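Grundora > Young Readers > Stuff Around You > Paper

Why Is Paper So Floppy (And Sometimes So Strong)?

November | By the Grundora Young Readers desk

Paper has a bad reputation. People call a weak thing "paper-thin," and a tiger that isn't scary is a "paper tiger." Then the same people pack their groceries in a paper bag, carry them home, and complain that the bag was heavy. Nobody thanks the bag.

So which is it, weak or strong? To find out, we need to start with soup.

Soup first

Most paper begins as wood. Wood is made of tiny threads called fibers, glued together by a natural substance called lignin. A paper mill chops the wood into chips and cooks or grinds the chips until the fibers come apart. Then it adds water. A lot of water. The result is called pulp, and it looks like oatmeal that someone has given up on.

The mill in the town of Pellel, where one of us used to live, makes its pulp in tanks as tall as a house. On a busy day it turns out 803 rolls of paper, and the whole town smells like boiled cabbage. People who live there say you get used to it. Visitors say other things.

The watery pulp is spread over a moving screen. Water drips through the holes, and the fibers stay on top in a tangled mat. Rollers squeeze the mat. Hot cylinders dry it. At the end you have paper, and the mill has a large amount of water to clean up and use again.

What holds it together?

You might guess glue. Mills do add a few extras, such as starch, but the fibers are pretty good at holding on to each other by themselves. As the water leaves, they are pulled close, and where they touch they stick. Scientists call these links hydrogen bonds. Each one is weak. A sheet has a ridiculous number of them, and they add up.

Water can undo this work. Get a sheet of writing paper soaking wet and the water slips in between the fibers, so they let go of each other. This is why a homework page that has been dropped in a puddle is no longer a homework page. It is soup again, or well on its way.

Paper has a direction

Take a sheet of newspaper and tear it slowly from top to bottom. Now tear another piece from side to side. One tear probably ran fairly straight and the other wandered off like a bored dog.

The moving screen is to blame. More of the fibers line up in the direction the screen is traveling, and that direction is called the grain. Paper usually tears and folds more neatly along the grain. Bookmakers care about this very much. If the grain in a book runs the wrong way, the pages are stubborn and the book keeps trying to shut while you are reading it, which feels personal.

Pull, push, bend

Hold a strip of paper by both ends and pull straight outward. It's hard to break, isn't it? You are pulling on all those fibers together, and they don't like to stretch.

Now stand the strip on its end and push down with one finger. It buckles right away. It bent because it is thin, and thin things bend easily. That's the floppy part of paper's personality.

There is a cheap trick for fixing this, and it needs no tools. Change the shape. A cardboard box uses it: between the two flat sides is a wavy layer, and the waves keep the flat parts from bending. Moussa, a small company that makes shipping boxes, stood one of its empty cartons on the floor of its workshop and piled 29 dictionaries on top. The carton was fine. The person who had to put the dictionaries back was less fine.

Try it yourself

You need one sheet of paper, two books of the same thickness, and some coins.

Lay the books 12 centimeters apart. Put the flat sheet across the gap like a bridge and set coins in the middle, one at a time. It will sag and drop them quite soon. Next, fold the same sheet back and forth like a fan, with the folds running from one book to the other, and try again. Keep the coins if an adult supplied them and has wandered off. 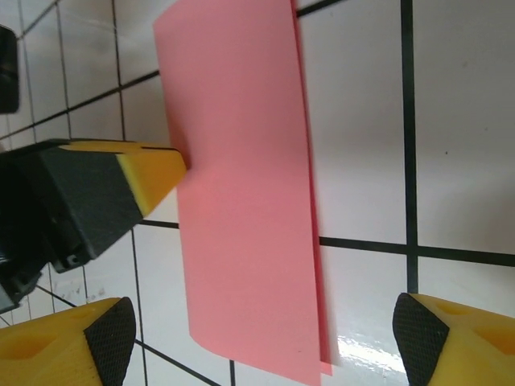 A flat sheet of paper has one more way of getting stiffer, and it takes even less effort than folding a fan: give it a curve. When a sheet bends gently one way, it becomes harder to bend the other way. Pizza eaters know this, which is why they pinch the crust of a slice so the tip won't droop. The pink sheet is standing nearly upright, and it has a slight curve to it. It also seems to be either doubled over or stacked with a second sheet, and two layers are harder to bend than one. Try standing a sheet on its edge yourself, first flat and then with a curve. The flat one will lie down and sulk.

Comments (3)

pikilero_fan: We did the bridge with my class. The fan one held all our coins and then the teacher's keys. Can you do one about tape next?

Reader, age 9: I tore the newspaper like it said. My grandpa was not done with it.

boxesandboxes: My daughter would like it on record that her puddle homework was still mostly homework.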